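Home Diary Allotment Recipes Older entries Contact

We use cookies to remember your settings. Accept Manage

Wednesday, and the bricks again

Up at half past six. Rain on and off until lunch, so no washing out. I had meant to start on the hall cupboard but the toy bricks were still on the worktop and I needed the worktop, so I did those first. 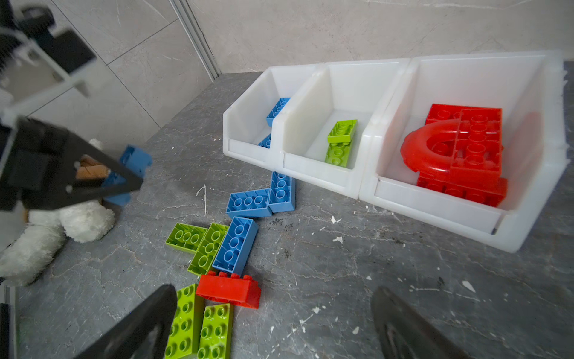 I have gone over to sorting by colour. Last month I tried doing it by size, and it lasted one afternoon. The children don't look for a two-by-four, they look for a red one. Blue, green and red each have a white bin now, the open sort with the sloping front, so a small hand can get in without tipping the whole lot out. Red gets the biggest because there are odd shapes in with it, the arch and the flat plate, and they don't stack with anything.

The bins came from Bimwood in Wunbridge. I went in for one and came out with more, as usual. They are plain and they wipe clean. I looked at the Mindura ones as well, with lids, but lids get lost in this house. Máté Tóth from next door had told me to use old ice cream tubs and save my money, and he may be right, but I have used ice cream tubs before and they split down the corners.

Washed the bricks in the sink a batch at a time, warm water and a drop of washing-up liquid, with an old toothbrush for the undersides. The tubes underneath are the worst part. I got biscuit out of several of them, and something that was probably glue. It took 30 minutes to do a bowlful properly and my back was complaining by the end, so I stopped and had a cup of tea and the last of the ginger cake.

The worktop wants a proper going over too. It is a grey marble pattern and hides crumbs very well, until you put your sleeve down on them. I have written "worktop" on the list under "hall cupboard".

There are still the bags in the loft to go through. My sister says she counted 225 pieces when she handed them over, but that was two summers ago and I should think a good few have gone up the hoover since. I won't be counting them again. If they are clean and in the right bin, that will do.

Mrs Mwakalinga rang at 2 to ask if the playgroup could have anything we don't want. I said yes to the spare green ones once I know how many there are, and she can have the farm animals now if she sends someone round. She is going to try for Friday. I must find the farm animals.

Soup for tea, leek and potato, a bit thin. Went up to the loft afterwards with the torch and brought down one bag — not the bricks, as I thought, but Christmas lights and a single wellington boot. Put the lights back. Kept the boot out in case the other one is in the hall cupboard.

Bed by ten. Bins need to go out in the morning, the real ones, brown and black both.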